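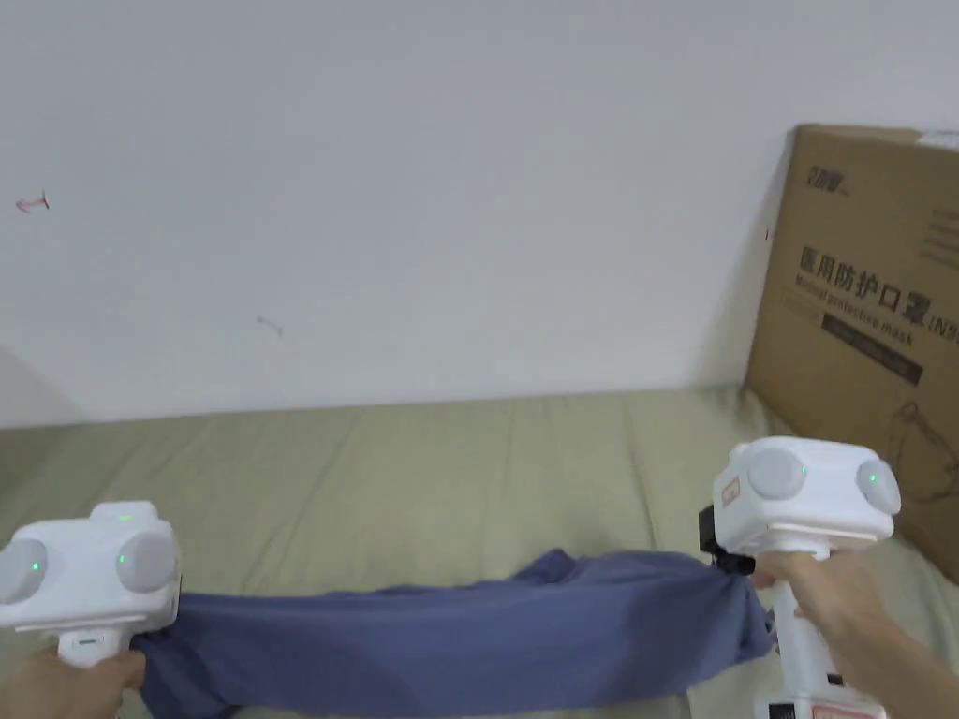

Both grippers on the blue-violet cloth, bedroom test bench
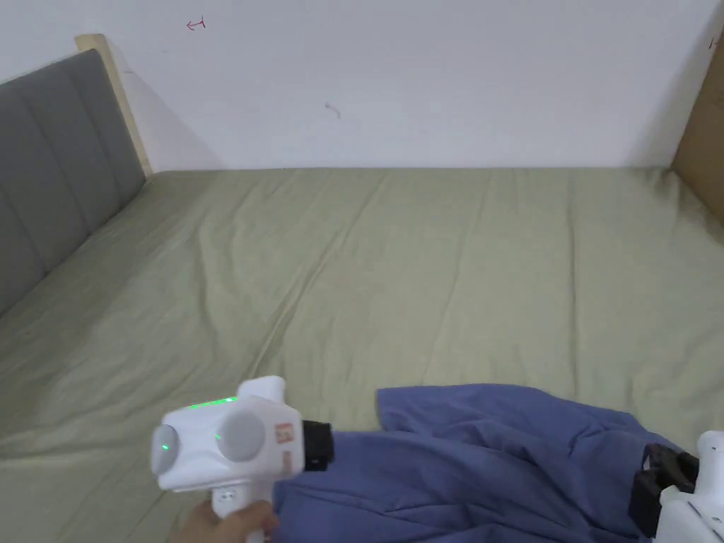 Posted by Danetti in Home Builds, January 2020

So the folding project lives! I know I went quiet after December, but I've been busy, and most of that busy happened on top of my own bed. The green sheet is my workbench now and I sleep on it too, don't judge.

The plan is the same as before: I do the chore by hand with the two grippers, log everything, and then see if the arms I'm building can copy it. I'm calling the whole thing Zokby (it sounded friendlier than "folder 2"). My goal is 700 recorded tries before I let a motor anywhere near the laundry, and I'm at 137. Slow going! My wrists get tired way before the batteries do.

What I've learned so far is that picking cloth up is easy and letting go of it nicely is hard. If I pull too tight between the two jaws it rolls up into a rope, and then I have to put it down and start over. I'm trying a softer pad on the jaws next, plus a slower release.

The log files are a mess too, up to 3,000 lines for one try, so I need to write something to trim them. If you've got a good way to sync two logs, leave me a comment, please!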